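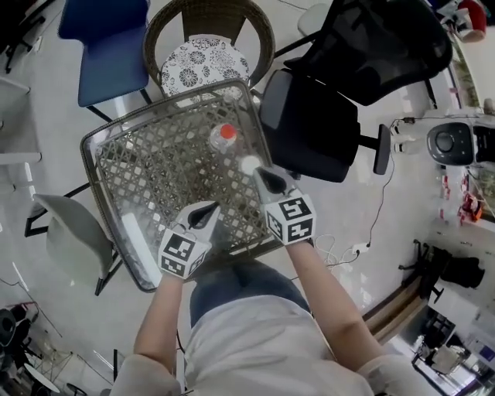

Varnow Tracking Tools Group, Handheld Gripper Guide

4. Getting the cubes tracked before you record

I've set this up more times than I'd like, so these are the steps in the order that works for me. You need both hand-held grippers, the head camera and a laptop with the Lirnutent tracker installed.

1. Sit down at the table and start the tracker. Leave both grippers resting on the tabletop until it says "ready".

2. Pick them up and look down at your hands. Each white cube should get a coloured outline in the preview - green is good, amber means it can only make out one face.

3. Check left and right. If the labels are the wrong way round, press S to swap them. Do this now, please! I once had to relabel 179 clips by hand and it was a very long February.

4. Turn each wrist slowly, as far as you comfortably can, and hold for 2 seconds at the end. The outline can flicker but it shouldn't vanish.

5. Reach towards something on the table, a bottle or a small ball will do, and watch the two fingertip dots in the preview. They should sit on the real tips. If they're off by more than 8 pixels, run "Tip offset" from the Tools menu and try again.

6. Press R to record.

Note: glass tabletops can throw a reflection of a cube back at the camera, and the tracker sometimes falls for it. I switch on "Ignore mirrored markers" and leave it on (it's off by default, don't ask me why).

Caution: don't wrap your fingers over the marker patterns. The tracker will guess where the cube has gone, and those guesses go straight into the saved path without any warning.

If you're planning to replay the path on an arm, read section 5 first - the Tshabalala planner wants its files in a different format.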